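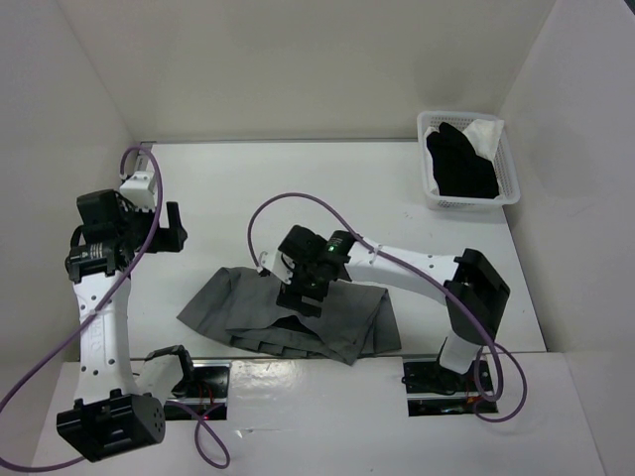
Grasp point on folded cloth jumps between planning cycles

paltham_rt
Posted 2018-07-04

Two arms, fixed camera, white table. The segmenter gives a clean mask for the gray cloth, but the grasp proposal on the right arm moves by several centimeters from one cycle to the next with the joints holding position. The log has 1,058 proposals and the scores of the top candidates are nearly tied in most of them. Planner is stock Huaranga. Is there a supported way to make it stick to a choice?

kelvin_offset
Your candidates come from edges. Look at the near side of the cloth: a row of small pleats under the upper layer, plus the dark opening near the middle. Every one of those is a valid edge to a depth-gradient detector. Ties are expected. Add a hysteresis term and only switch when the new score beats the old one by a margin.

mudlark
Disagree with hysteresis as the first step. It will hold on to a bad candidate as firmly as a good one. I would rank by layer count first. The opening under the lifted edge is where the gripper can take one layer. The pleats will give you a stack.

kelvin_offset
Layer count from a single view is a guess. He has one camera.

mudlark
It is a guess with a usable prior. Wurnavora has a layer estimator that runs on one depth image. Slow, but he is stationary when he plans.

paltham_rt
Tried the margin at 2 percent. Jumps dropped but did not stop. Have not tried the estimator.

senna_build
Separate question. Is the left arm in the collision model as a static body? Its gripper is open and well clear of the cloth, but if its state is republished with jitter, the reachability filter can drop and restore candidates every cycle. That looks the same in the log.

paltham_rt
It is published live. I can freeze it.

senna_build
Freeze it and rerun before touching the scoring. Also check whether the purple cables are in the model. The loop over the right wrist is wide, and our depth filter used to pick ours up as an obstacle.

kelvin_offset
Still want the margin in there afterward.

paltham_rt
With the left arm frozen, the filter returns the same set each cycle. The remaining switches are all between 2 candidates, both on the pleats. Margin stays in for now. Estimator is next.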